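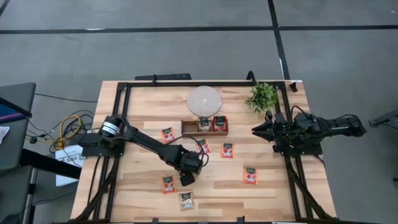
Natália Vávra me escribió ayer que los sobrecitos no se ordenan, se comen, y que en su casa una bandeja con compartimentos duraría vacía lo que dura una merienda. Le contesté que en la mía también, pero que por lo menos ahora sabemos qué había dentro antes de que desapareciera.

Venga, que os cuento. Este diciembre se me fue de las manos el asunto de los snacks. Entre lo que sobró de las fiestas, lo que trajo mi madre "por si acaso" y una caja surtida de Vindley que pedí yo solita una noche con hambre (mala idea siempre, comprar con hambre), el cajón de abajo de la cocina no cerraba. Y no cerraba de verdad, había que empujarlo con la rodilla. Cuando por fin lo vacié entero salieron 92 paquetitos. ¡Noventa y dos! Los conté dos veces porque no me lo creía, y Mattes, que pasaba por allí, se llevó uno en mitad del recuento y tuve que apuntarlo aparte.

Muchos estaban bien, que conste. Otros llevaban tanto tiempo en el fondo que daba cosa abrirlos. Tiré casi 30, con bastante vergüenza, y lo que quedó lo fui separando encima de la mesa: dulce, salado, cosas que solo me gustan a mí, cosas que no le gustan a nadie y que voy a llevar al trabajo, donde se come todo.

Y entonces la bandeja. Es pequeña, de madera marrón, con sus divisiones, y yo la tenía guardada en un armario con la idea de usarla algún día para pendientes o clips o yo qué sé. Resulta que los sobres caben de pie, uno al lado del otro, y eso lo cambia todo, porque de pie se lee la etiqueta de arriba y no hay que andar removiendo. De momento tengo puesto uno beige en el compartimento de en medio y uno rojo en el de la derecha, los dos con la parte de arriba en verde oscuro, que quedan monísimos juntos. El de la izquierda sigue vacío. Tengo mis dudas con ese: Mattes lo quiere para lo salado y yo para las infusiones de la tarde, así que llevamos días negociando y ahí sigue, sin dueño.

El sistema, si es que se puede llamar así, es muy tonto. En la bandeja va lo que toca gastar ya. Lo demás vuelve al cajón, pero metido en dos cajas bajitas de Wolline que antes tenían bombillas y pilas (las bombillas y las pilas están ahora en una bolsa, ese es problema para otro mes). Cuando se acaba lo de la bandeja, se repone desde las cajas. Y hasta que las cajas no bajen, no se compra. Esta última norma la he incumplido ya una vez, pero eran unas galletitas de jengibre a mitad de precio, y quien no haya caído con unas galletas rebajadas después de Reyes que me escriba y me dé clases.

La mesa también ha cambiado un poco con todo esto. He sacado el salvamanteles redondo, el trenzado clarito, que lo usaba solo cuando había visita y me parecía una pena. Me gusta mucho sobre la madera, tienen los dos un tono parecido y se nota la veta alrededor. Ahí se pone la tetera por la mañana, y la bandeja va justo debajo, a mano. En la esquina está la plantita, que se ha abierto para todos los lados, con ramitas que van cada una por su cuenta. La compré en el vivero de Gerlach hace un par de años y la he matado a medias por lo menos tres veces. No sé cómo se llama, perdí el cartelito el primer día. Si alguna la reconoce, que me lo diga, que a lo mejor la estoy regando fatal.

Probé antes otras cosas, por si os sirve. Un bote de cristal grande: precioso, pero los sobres se doblan y siempre quieres el de abajo del todo. Una cesta: acaba siendo un cajón con asas, a los cuatro días había dentro un cargador y una goma del pelo. También me compré un organizador de Brirnetti de esos que se cuelgan por dentro de la puerta, me costó 5 euros y se me cayó a las dos semanas con todo encima del pie. Lo volví a colgar con otro adhesivo y se cayó otra vez. Está en el trastero, para quien lo quiera.

Me preguntabais la otra vez por el cajón de las especias y os debo esa entrada, lo sé. Está a medias. He llegado a la ese y tengo tres botes de pimentón abiertos, que ya me diréis para qué.

Ah, y Natália ha vuelto a escribir mientras terminaba esto. Dice que le guarde el sobre rojo para cuando venga, así que va a haber que esconderlo detrás del beige y cruzar los dedos con Mattes.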